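Tab Suspension in the Fuster Browser: Project Report
Lucie Friesen
Aug 11, 2021

1. Background

Fuster is a small desktop browser built on an open source engine. Pages open quickly in it, but memory use climbs with every tab until older laptops slow down. My project was to write an extension that puts unused tabs to sleep and brings them back when the user clicks on them. Work began in May.

2. Method

The extension, named Fortin, keeps a list of open tabs with the time each one was last used. When a tab passes the limit set by the user, Fortin saves its address and scroll position and unloads the page. Tabs playing sound or holding a half-filled form are left alone.

I tested on 3 laptops at Domthorpe, all with the same operating system. Each run opened 100 tabs from a fixed list of addresses, a mix of news pages, web mail, forums and image pages. I recorded memory before and after the tabs went to sleep, then timed how long a sleeping tab took to return.
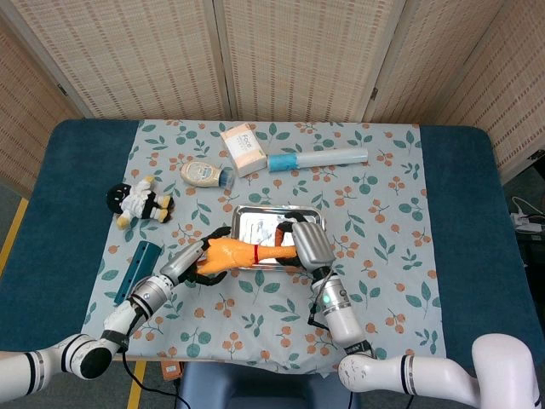 Figure 1. Two robot arms and a rubber chicken over a small metal tray.

3. Results

On the slowest laptop the browser could be used normally again once the tabs were asleep. Without the extension it stopped responding twice before the list had finished loading. Text pages came back in a median time of 207 ms. Web mail took longer and sometimes asked for a new login, a problem I did not solve.

Scroll position was restored correctly on most pages. It failed on pages that load more content as the user scrolls down.

4. Further work

The settings page needs a list of sites that should never sleep. Brunder, the sync service Fuster uses for bookmarks, could also store sleeping tabs, but I ran out of time to test this.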